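The Long Table on Prarlow Street
Why one neighborhood still eats together every month, and what it takes to get everyone fed

By the time I found the side door (you go past the laundromat, down the alley, and up a ramp with a wobbly handrail), the soup was already on and somebody had handed me an apron. I had come with a notebook and a list of questions. I didn't get to the questions for nearly two hours, and by then most of them seemed a little silly.

The Prarlow Street supper has been going for 34 years, which is longer than a good many of its regulars have been alive. It began in November, in a cold snap, when the heat went out in the apartment building on the corner and the tenants carried whatever they had in their refrigerators across the street to the old Markow shoe store. The store had closed by then but still had a working furnace. People brought chairs. Somebody brought a roasting pan of potatoes. When the heat came back on a few days later they found they missed each other, and so they did it again the next month, and the next.

Savita Dubey was nine that winter. She remembers the shoe boxes still on the shelves, and being allowed to sit on one of the slanted little stools where the clerks used to measure your feet. Her mother made a pot of dal so big that two men had to carry it over, one on each handle, walking sideways like crabs. Savita makes the same dal now, in what she swears is the same pot, although her brother has his doubts.

"It has the dent," she told me, turning it around so I could see. "He says every pot has a dent. Well, every pot does not have this dent."

I have thought about that pot a good deal since I got home. We tend to talk about community meals as if the food were beside the point, as if we all just wanted company and the casserole was an excuse. I used to believe that. But I watched people that evening, and they care about the food very much. They argue over it. There is a man who comes every month with a noodle kugel and stands within earshot of the table until he hears someone praise it, and then he goes and sits down happy. There was a long and fairly heated talk about whether cornbread should have sugar in it, which I stayed out of, being a guest and also being from a sugar family.

Huw Beddoe does the bread. He learned at the Sandhu bakery, back when it was still on the avenue, and he bakes at home now in an ordinary oven that holds four loaves if you turn them just so. On supper days he starts before it gets light. He is a big, slow-talking man, and he told me the whole history of his sourdough starter while slicing, without once looking at the knife, so that I had trouble following the story. It has survived a move, a flood in the basement, and a houseguest who threw half of it down the sink.

"I wasn't angry," he said. He sliced for a while. "I was a bit angry."

There are no tickets and no sign-up sheet. A coffee can sits by the door, and you put in what you like, or you don't. I asked Savita what comes in and she told me that the best night they ever had was 580 dollars, the year the furnace had to be replaced, and that on plenty of nights it just about covers the coffee. The most people they ever fed at one sitting was 152, with a line down the ramp and every folding chair on the block pressed into service. She doesn't want to do that again! She likes it when there is room to get up for seconds.

What surprised me was how much of the evening is given over to the plain business of setting up. I had pictured the eating. I hadn't pictured all the wiping and unfolding and carrying that comes first, or how pleasant it would be — there is something about doing a small job next to a stranger that makes talk come easily. I folded napkins beside a retired bus driver and learned all about his knees, his daughter's divorce, and the right way to keep squirrels off tomatoes (he uses pie tins on strings). He showed me twice how to do the fold and I still got it wrong.

The same goes for the smaller tables at home, I think, the ones with nobody coming but family. I grew up in a house where the youngest child put out the silverware, and I took it as a terrible injustice for years. Now I live mostly alone and I set the table every night, cloth and all, even for scrambled eggs.

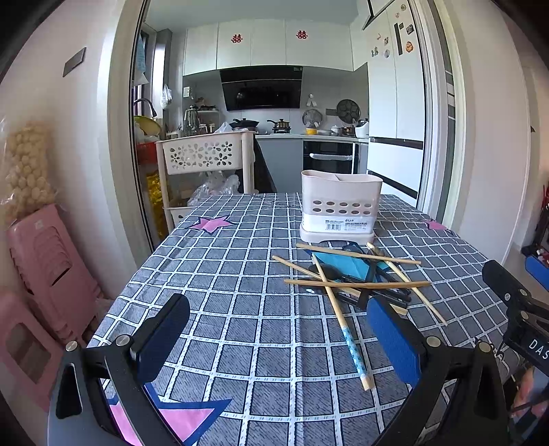
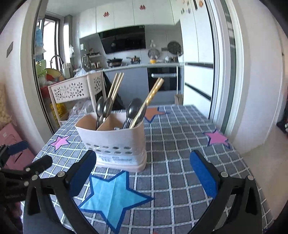
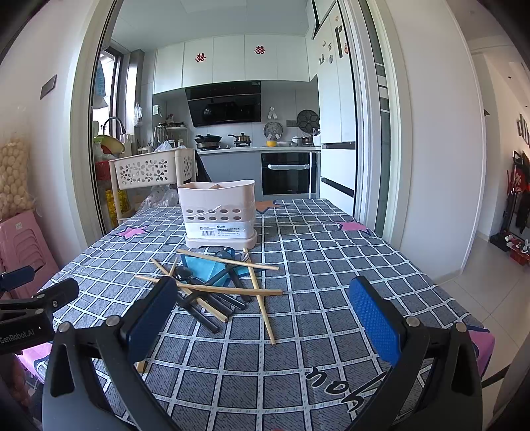 A checkered cloth, chopsticks and spoons: getting a table ready is half of supper.

The soup went first, as it always does. It was a barley soup with a great deal of dill in it, made by a young couple who moved into the Prunard building last year and had never cooked for more than six. They had phoned Savita in a panic that morning to ask how much barley. She told them, and they didn't believe her, and they put in twice that, and so it was a soup you could very nearly stand a spoon in. People had seconds anyway. The couple looked as though they might cry from relief, and I saw Huw lean over and put an extra heel of bread on each of their plates without saying anything.

I asked a few people whether they worried about the supper ending. The Markow building has been up for sale before, and it may be again. The regulars are getting older, and the ramp with its wobbly rail doesn't suit everyone. Savita shrugged at this. She said that when she was a teenager everyone was sure it would fold within the year, and that she had more or less stopped listening to that kind of talk around the time she learned to drive.

She is more worried about the pot. It needs a new handle on one side, and the man who used to do that sort of repair has retired to be near his grandchildren. Huw thinks he could manage it with a rivet and some patience. Savita thinks Huw should stick to bread. They were still going back and forth about it when I finally got my coat on, and somebody pressed a foil package of kugel on me at the door, and I ate it cold, standing up in my kitchen, a little before midnight.

The next supper is on 18th January, and the door opens at five. Bring a dish if you have one, and a chair if you can carry it.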